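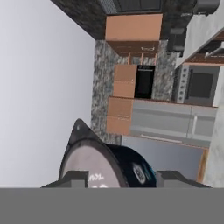 Round dark pot with a black rim, in the kitchen

February 6, 2024

Today I tried again to make kanom krok, the small coconut cakes my grandmother sold near the river when I was a child. They are round like half of a ball, crisp at the bottom and very soft on top. In my language the name has a sad story about two lovers, but I will not write it in the diary because I always forget the end and my sister corrects me.

I bought the rice flour at Somboon, the shop behind the bus station. The good coconut milk was finished, so I took two cartons of another one, which is thinner. The lady told me it is the same thing. It is not the same thing. The top layer did not want to become thick, and I had to add one more spoon of rice flour and wait.

For my memory, the bottom batter: 55 grams of cooked rice ground with the flour, a little salt, and warm water until it runs from the spoon like milk. The top: coconut cream, sugar, salt. Last November I put too much sugar and the cakes stuck to the iron. Today I put less, and most of them came out whole. The first round was ugly, as always, and I ate it standing.

Paweena Suwannarat telephoned while the second round was on the fire. She is writing down old recipes from our district for a small book, and she has a question about the green onion. Her family puts it on every cake. My grandmother put it only on half, and on the others she put corn or taro, and the customer could choose. Paweena thinks the corn is a modern habit. I said that my grandmother was already doing it before I went to school, so how modern can it be? We did not agree, but we laughed a lot and I burned four cakes.

In the afternoon I brought a box to Thanakorn Limsakul. He ate them very fast and then he said they need more salt on top. He is right. The salt must come first on the tongue and the sweet after it. I tasted one more at his table when it was already cold, and I could hardly find the salt.

He showed me an old kanom krok iron which belonged to his aunt. It is heavier than mine and the holes are deeper. I wanted to borrow it immediately, but I was too shy to ask, and we talked about his knee instead. Maybe next week I will ask.

At home I washed the iron only with hot water and rubbed it with oil, like my grandmother did with a piece of coconut husk. I have no husk so I used a cloth. There is still batter in the refrigerator, enough for a small breakfast. I must buy green onion and look for the thick coconut milk at the other market. Also call my mother and ask her about the corn.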